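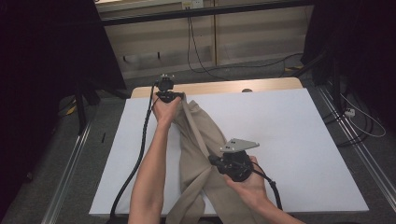
Folding trousers at a collection station with a pair of hand-held grippers.

How to plan and budget for a garment-handling collection station

This guidance is for departments preparing an equipment request for work with hand-held grippers. It covers a single station used by one operator at a time. Requests for complete robot arms follow a separate procedure and should not be combined with this one.

Step 1. Describe the work before the equipment

Write one paragraph stating which garments will be handled, which actions will be recorded and for how many hours a week. Trousers need more reach and more table depth than shirts or towels, and a station sized for small items will have to be altered later. State whether the operator will use one gripper or two. Folding long garments requires two.

Step 2. Separate the request into cost lines

Use the following headings and leave none of them blank. Enter a zero where nothing is needed.

Grippers and spare jaws
Cables, connectors and mains supply
Table, work surface and backdrop
Computer and storage
Garments and laundering
Operator time, including training
Repairs and replacement

The heading most often left too low is cables. Cables attached to a hand-held gripper move with the operator's arm all day and should be treated as consumable. Allow for 3 full replacement sets in the first year.

Step 3. Measure the room

The station needs a clear floor area of at least 132 cm on each side of the table, so that curtain panels and stands can be placed without narrowing the way out. Mark the position of every socket on the floor plan. Where a cable must cross a walkway, include the cost of a cover or of floor tape.

A plain, light work surface is recommended. A loose board laid over an existing table is acceptable and is usually cheaper than a new table – but check that it does not slide when fabric is pulled across it.

Step 4. Obtain quotations

At least two written quotations are required for grippers. Masden and Verschueren are both on the approved list. Istora supplies stands, rails and curtain panels only. Ask each supplier to state separately:

the unit price, with and without cables
the delivery time for spare jaws
the weight of the gripper as held, including any mounting plate
the length of the warranty and who pays for return carriage

Weight matters more than it may appear on a data sheet. An operator who folds garments for a full shift will notice a small difference, and rest breaks must be costed accordingly.

Step 5. Set the contingency

Add a contingency to the equipment subtotal. For the Prondley station, laundering and replacement garments came to £683 in the first quarter, against a planned figure of roughly half that sum. Departments working with heavier fabrics should budget on the higher figure.

Step 6. Submit the request

Send the completed form, the floor plan and both quotations to Heiðrún Hviid in Equipment Planning. Requests are reviewed within 39 working days. Those received after the end of November are carried into the next financial year – no exceptions are made for late quotations.

Page last reviewed: Wednesday, January 21, 2026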